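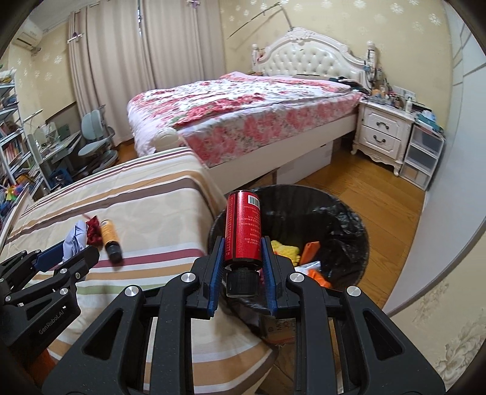
*Frasquinho vermelho numa garra, pano ou embalagem amarrotada na outra, cesto do lixo ao lado.*

Abril, Zestville, nove da manhã. Passei o dia com a equipa da Prulo, que grava tarefas domésticas em casas a sério, e vim de lá encantado!

A Marisol Tello recebeu-me à porta com um café e uma lista de 62 tarefas. Calhou-nos arrumar o quarto: frascos, papéis, trapos, o que fica e o que vai fora. Quem grava segura uma garra em cada mão, e cada gesto (aproximar, fechar os dedos, largar) entra como exemplo para o modelo. Já têm 4000 episódios e querem mais, sobretudo dos chatos, com coisas moles e amarrotadas.

Experimentei, claro. Que difícil! Sem o tato, apertei um frasco a mais e deixei cair o seguinte. O Bence Sipos disse-me para ir mais devagar e não corrigir a meio, e à 13.ª tentativa saiu limpa.

À tarde o Urmas Sakalauskas mostrou-nos a triagem: vê tudo a velocidade dupla e marca onde começa e acaba cada pega. Os falhanços ficam guardados à parte, com etiqueta própria. Podia ter ficado ali horas a ver aquilo.

Falta-me visitar a Serkdale, onde treinam o modelo. O Uldis Siliņa ficou de me escrever.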